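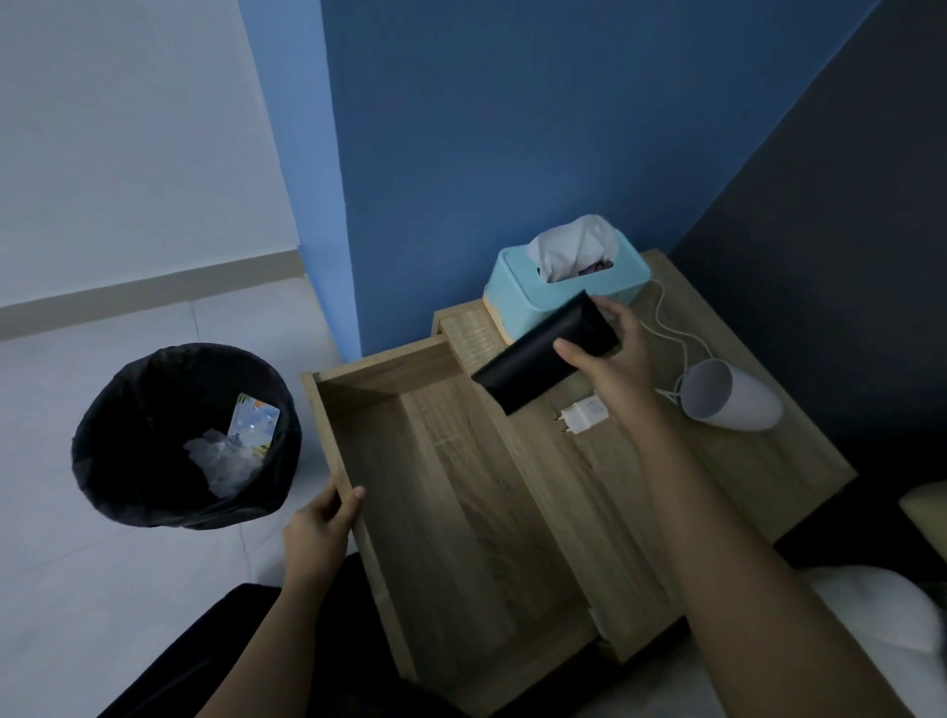

How much gap should be left above a solid wood drawer side that is fitted in winter?
Enough to cover the full summer expansion of that side across the grain, plus a running clearance of 1 mm.

The reasoning follows, with the earlier message quoted at the points I am answering.

On December 22, 2019, Rosario Sala wrote:
> I have a chest of drawers in flatsawn red oak, built to the Karagiannis
> plan. The bottom drawer has sides 204 mm high. The plan says to fit every
> drawer with a gap of 1.5 mm at the top and leave it at that. The shop is
> at 35 percent relative humidity at the moment, and the house where the
> piece is going has no air conditioning. The last chest I made from a
> Karagiannis plan jammed in its first summer and I ended up planing the
> sides in place with the back off.

The plan gives one number for every drawer height and every season, and I would disregard it. Movement is proportional to the width of the board, so the bottom drawer needs the most room and the shallow ones at the top need much less.

For red oak the usual dimensional change coefficients are 0.00369 tangential and 0.00158 radial, per percentage point of moisture content. At ordinary room temperature, 35 percent relative humidity corresponds to an equilibrium moisture content of 6.9 percent. A house without air conditioning can sit at 70 percent for weeks in a humid summer, and that corresponds to 13.1 percent. The difference is 6.2 points.

Flatsawn: 204 x 0.00369 x 6.2 = 4.7 mm
Quartersawn: 204 x 0.00158 x 6.2 = 2.0 mm

With flatsawn sides a gap of 1.5 mm is used up well before the wood reaches its summer value. With quartersawn sides it is still short, but by an amount you could take off with a few strokes of a plane.

These are worst-case figures. They assume the board has time to reach equilibrium all the way through, and a finished board inside a closed case lags the room by weeks. Short wet spells hardly register. Long ones do, and the coefficient does not care how good the joinery is.

> Someone told me the case will grow by the same amount, so the opening
> gets taller along with the drawer and it all cancels out. Is that right?

It does not cancel. The height of the opening is set by the case sides, and in your chest the grain of the case sides runs vertically. Movement along the grain is small enough to leave out. The drawer side has its grain running front to back, so its height is across the grain. The drawer gets taller and the opening stays where it was.

The case does get deeper from front to back. If the runners are glued along their full length to the case sides, they will resist that, and something will split. Glue the runner at the front, put a screw in a slot at the back, and leave a gap between the runner and the rear rail. I mention it because the Karagiannis drawing I have seen shows the runners glued from end to end. Check yours.

> The sides are already dovetailed but not glued. I have a can of the
> Flamik sealer and was going to put two coats on the inside and the
> outside. Would that stop the movement?

It will slow it down. No film finish stops it. A sealer evens out the daily and weekly swings, which is useful, but over a season the vapor gets through and the board arrives at the same place later. If you seal, coat both faces and the top and bottom edges equally. One coated face and one bare face is a good way to get a cupped side, and a cupped side will bind in the width of the opening no matter how much height you left for it. Keep the sealer off the surfaces that will be glued. I have no data on Flamik in particular.

> My meter says 34 for the room and the cheap dial on the wall says 40.
> Which do I believe?

Neither, until one of them has been checked. Put both in a sealed plastic bag with a small dish of table salt wetted to a slurry, keep the bag at a steady room temperature overnight, and read them in the morning. Air over saturated salt settles at 75 percent. Note the error of each at that point. This is a one-point check and says less about the dry end of the scale, so if you want to be careful, repeat it with magnesium chloride, which settles at 33 percent.

For this job the disagreement matters little. At 40 percent the equilibrium value is 7.7, so the swing becomes 5.4 points and the flatsawn figure drops from 4.7 mm to 4.1 mm. I would fit for the larger number.

What I would do with the drawer as it stands:

Dry assemble it and mark the top edge of both sides for a total gap of 5.5 mm. Leave the drawer front at its full visible height if it overlays the opening. If the front is inset it is flatsawn too and has to follow the same arithmetic, and you will see the gap in winter. A lipped front hides it. Bevel the top edges slightly before glue-up.

For the bottom panel, use plywood, or solid wood with the grain running side to side so that it expands toward the back. Groove the front and sides, run the panel under the back, and fix it with one screw in an open slot.

On the next one I would buy quartersawn stock for anything deeper than a sock drawer. Furkis had some in their last list, and Mistudine will sort a stack for you if you ask before March — their price per board foot was higher, but the boards were long enough to get both sides of a drawer from one length.

If you do the salt check, please post both readings. I have the same dial on my own wall.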